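How Long Do Tomatoes Keep on the Counter and in the Refrigerator?

Student project report by Dela Gyamfi

Introduction

My family throws away a lot of tomatoes. My mother keeps them in the refrigerator and my aunt says this ruins them. I wanted to find out which of them is right, and whether the answer depends on how ripe the tomato is when you bring it home. The question I set was: does a tomato stay good to eat for longer on the counter or in the refrigerator, and what does it cost in taste?

Background

Tomatoes keep ripening after they are picked. They give off a gas called ethylene, and this gas speeds up the ripening of the fruit near it. A tomato picked when it is starting to turn orange can become fully red indoors without any sun. Cold slows this down a great deal. If an unripe tomato is kept cold for too long it may never ripen properly, and the flesh can turn mealy.

Taste is a separate matter from spoiling. Much of what we call tomato flavor comes from smell, and cold storage lowers the amount of the compounds that make the smell. Some of it can come back if the tomato is left at room temperature for a day before eating, but after a long time in the cold it may not.

Choosing the tomatoes

I bought from two places, the Randura market and the Grukach farm stand. The farm stand sells tomatoes at different stages and will let you pick your own from the crates. The market sells mostly red ones. I sorted everything into two groups, "turning" (mostly orange) and "ripe" (red all over), and left out any with splits or soft spots. A few were hard to place - the shoulders were orange and the bottom was red - and I put those with the turning group.

Color is not a perfect guide, because some varieties stay orange when they are ripe. I asked the seller at the farm stand and was told that all of theirs were a red variety.
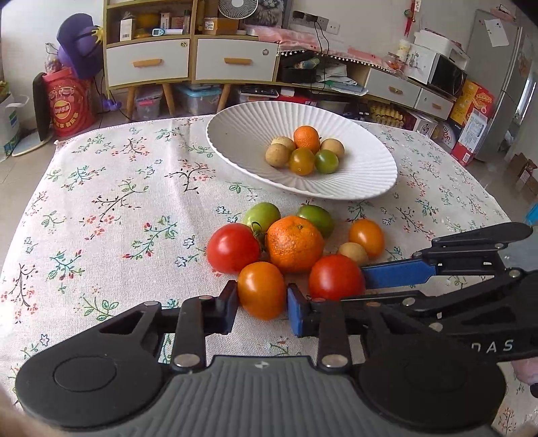 Method

I used 28 tomatoes, half of them turning and half ripe. Each group was split evenly between the kitchen counter and the middle shelf of the refrigerator. The counter tomatoes were placed stem side down on a tray, not touching, away from the window. The refrigerator ones were on a plate with no cover.

Every evening at 6:00 I pressed each tomato lightly with my thumb and gave it a firmness score from 1 to 5, where 5 is hard and 1 is too soft to slice. I also wrote down wrinkles, spots and mold. A tomato was finished when it scored 1 or had any mold. I weighed one from the ripe counter group at the start and again after a week.

For taste, I took slices from both places on the fourth day. The refrigerator tomatoes were left out for two hours first. Three people in my family tasted them without knowing which was which.

Results

The ripe tomatoes on the counter were the first to go. Most of them were at a score of 2 by the end of the first week, and the skins had started to wrinkle near the stem. The one I weighed had gone from 163 grams to 158 grams. The ripe ones in the refrigerator were still firm enough to slice when the last counter one was finished.

The turning tomatoes gave the opposite kind of result. On the counter they became red and stayed good after that for several days. In the refrigerator they changed color very slowly, and when I cut one open it was pale in the center and had a dry, grainy texture.

In the taste test all three tasters preferred the counter tomato for the turning group. For the ripe group, two preferred the counter tomato and one could not tell the difference.

Problems

I did this in July and our kitchen gets hot in the afternoon. I did not measure the room temperature, which I should have done. Pressing with a thumb is also not very exact, and pressing the same fruit every day may have bruised it. My brother ate one of the ripe refrigerator tomatoes on the third day, so that group ended up one short.

Conclusion

Turning tomatoes should be left on the counter until they are red. Ripe ones can be eaten from the counter in the first few days, and if there are too many to eat they can go in the refrigerator. My mother and my aunt were each right about one kind. If I did this again I would use a thermometer and a larger number of tomatoes, and I would test a paper bag as a third storage place.

Related projects
Does Salt Change How Fast Beans Soften?
Which Bread Molds First?
Growing Basil in Water and in Soil
Banana Ripening in Open and Closed Bags
Comparing Homemade and Store Compost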